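Prellenstead Quilted Table Pad, 72 inch

Hi, I'm Aarti Sengar, and I sew these at home in Prellenstead (with my sister-in-law pressing seams when she's bored). The pad goes under your tablecloth, soaks up the clatter of forks and keeps a hot casserole from leaving one of those cloudy rings. I made the first one in February for my own dining room after a fondue night I'd rather not go into!

The top is plain cotton, the middle is a thick needled felt, and the back has a grippy weave so it doesn't creep toward whoever is cutting the bread. It comes in cream or oatmeal. I tried a gray and it looked like a moving blanket, so no gray.

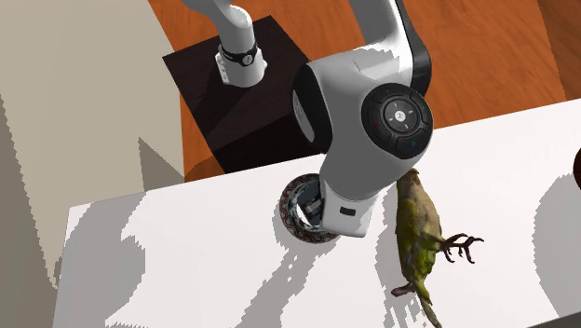 Washing is easy. Cold water, gentle cycle, then hang it over a railing. Please don't put it in the dryer, the felt gets lumpy and I can't fix that for you. It shrinks a tiny bit the first time, and I cut them generous with that in mind, so if yours seems long when you open the box just wash it once before you trim anything.

Size: 72 inches long, 40 inches wide
Colors: cream, oatmeal
Weight of felt: 600 grams per square meter
Corners: square or rounded, tell me at checkout

Custom sizes take 2 weeks longer. Measure the table with the leaves in, if you use them. Sobia Yousafzai ordered hers without and ended up buying a second strip from me, and we've been emailing about soup ever since.
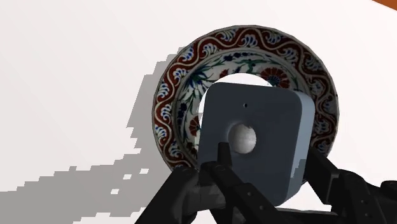 Shop Notes, Issue 2

New this time: rounded corners, finally, and a narrow version for sideboards called the Jikent. It's the same felt with a bound edge, so you can leave it out with no cloth over it. I keep my big serving dishes on mine and I love not hearing that scrape every time I pull one forward.

The oatmeal is back in stock too. I'd switched mills and the first bolt came out almost pink, so back it went. If you're matching an older pad, send me a photo taken by a window and I'll tell you how close the new batch is.

Page updated 6 July 2022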